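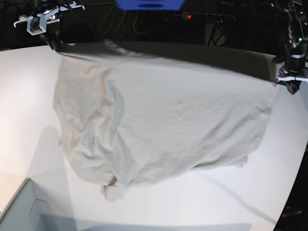 Laundry Robot: How Two Arms Learn to Fold

You can fold a T-shirt. Maybe not well! But you can do it while you talk, or while you watch TV. Your hands just know.

A robot doesn't know. Not at first. It has to be built, plugged in, and then taught, bit by bit. Took our workshop all fall and most of December to get one going. We call it Sullow.

So how does it work? Quick tour.

Two arms, two grippers

Sullow has two arms hung over a white table. White is handy – the camera can find a red sock on it in no time. A white shirt on a white table, much harder. We have plenty of white shirts.

On the end of each arm is a gripper. Think of a hand with only two fingers and no thumb. Pinch your finger and thumb together. Now do everything that way for the rest of the day. Brushing teeth, tying shoes. That's robot life.

Inside each gripper is a motor. Motor turns one way, fingers close. Other way, they open. Cables carry power in and carry messages back, so you need a lot of cables, and somebody has to keep them out of the way of the arms. (Usually Ewan Gunn. Thank you Ewan.)

Why cloth is so hard

Pick up a wooden block. It stays a block. Same shape, same corners, every time.

Pick up a shirt by one corner and it turns into something else. It droops. It twists. The sleeve you wanted is now hiding in the middle. Drop it and pick it up again – new shape! A shirt can crumple in more ways than anyone could ever write down. So you can't just give the robot a list of moves and walk off.

Cloth also hides things. The camera sees the front of a fold but not what's tucked behind it. You'd reach in and feel around. Sullow can't feel much, so it has to guess.

The trick with the corners

What helps is holding two corners at once. One gripper each. Lift, and gravity does part of the job for free, pulling the rest of the cloth down toward the table. If there's still a lump at the bottom, the arms can move apart a little, or go down and drag the shirt along the table to smooth it out.

Then comes the fold. Both grippers go forward together, same speed, and lay the top over the bottom. If one arm goes faster you get a sort of triangle. We have made many triangles.

How you teach it

Nobody in our group typed in "fold the shirt." Zubaida Niazi showed it. She moves a pair of small handles, and the big arms copy her. The computer saves the whole thing: what the camera saw and where the arms went.

Then again. And agian, with the shirt crumpled differently. She did more than 100 folds before Sullow got to try alone. The computer looks for what the good folds have in common, and that's what it uses when a new mess lands on the table.

First try on its own? Folded the air next to the shirt. Very neatly.

It's better now. Last test we gave it 70 shirts and it folded 42. The other ones went back in the bin for later.

Try it yourself

Get a T-shirt and a friend. Each of you can use ONE hand, finger and thumb only. Crumple the shirt up and drop it on a table.

Find a corner each. Lift. Shake if you want to.

Now fold it, no talking. Robots arms don't chat, they just get their moves from the same computer. Then try once more with talking and see which is faster.

Want it harder? Wear oven mitts. Blair Rankin did it in 2 minutes with mitts on, and says the collar is the worst part.

Words to know

Gripper – the robot's hand.
Motor – the part that turns and makes things move.
Demonstration – showing how by doing it.

Next up is towels, then maybe pants. Uyên Trịnh wants to do socks in pairs, so we're going to need a better camera.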